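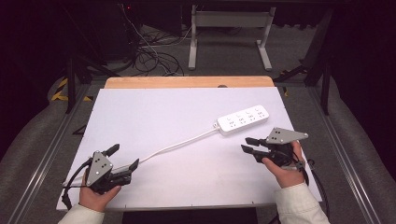
White power strip on the white board, cord off to the left

I bought the Wollberg desk fan back in May for my sewing corner, and I love it! It's quiet enough that I can still hear my podcasts on speed 4 (speed 5 is another story, it blew my pattern pieces right off the table). The tilt is stiff, so use both hands. My one real gripe is the cord – way too short, I had to move my whole setup closer to the wall. Rasha has the bigger one and says hers is the same. I'd still buy it again, maybe in the green.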